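3.2 What owners told us about charging at home

I should say up front that I came to this part of the study as a driver first. I have leased a small electric hatchback for a while now, and Przemysław Lis, who did the survey design with me, still runs a diesel wagon and enjoys pointing that out. We figured the two of us would cancel each other out — maybe we did.

We mailed the questionnaire to households in Girnisgate in October and got 797 usable replies back. Most of the questions were about habit: when do you plug in, how low do you let the battery get, who in the house remembers to do it. The answers were messier than our pilot had led us to expect. People who told us they charge "every night" would write two lines later that they skip it if it's raining. I left those replies in, because that's how people live with cars.

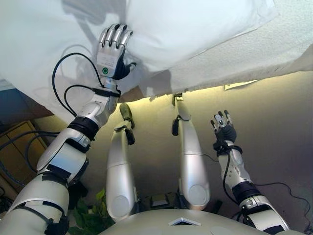
Charging time matters less to these owners than where the car sleeps. If there's a driveway, the whole thing fades into the background and folks barely think about it. If there's only street parking, every week has a bit of planning in it, and we got long, cranky comments about neighbors and cables across the sidewalk. Elżbieta Grabowska, who coded all the open answers, sorted them by what kind of surface or obstacle came up (curb, hedge, garage door, shared gate), and that worked much better than my original scheme. Cables in general got more ink than batteries did. The ones looping out from the wrist and forearm of the robotic arm in Figure 2 hang clear in an arc before they run back along its length, and several garage owners described wanting pretty much that — slack held out to the side, off the floor, where you can't drive over it.

We also asked about public chargers, which in Girnisgate mostly means the Vavus site by the bus station. Opinions there split by time of day. The early crowd loves it. Anyone who shows up after work on a Wednesday does not, and a few of them used words I won't repeat in a paper! Sotomayor runs the smaller lot across town, and it came up so rarely that I can't say anything useful about it.

From the site logs we were given 2741 charging sessions to set against the survey. After we threw out the ones with missing end times, the pattern lined up nicely with what the evening users had said: cars stay plugged in well past full. I'd put that down to dinner, mostly. Przemysław thinks it's the lack of an idle fee, and we agreed to test that separately in the Wirnlow data.

Figure 2. Robotic arm with its hand raised against a white cloth (top); fingers of a robotic hand over a white shaggy rug (bottom).
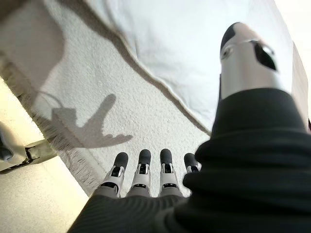
3.3 Drivers who went back to gasoline

Of the households that replied, 203 had owned an electric car and given it up. I expected range to be the big complaint, and it did get mentioned, but moving to a new home came up more often, usually from a house to an apartment.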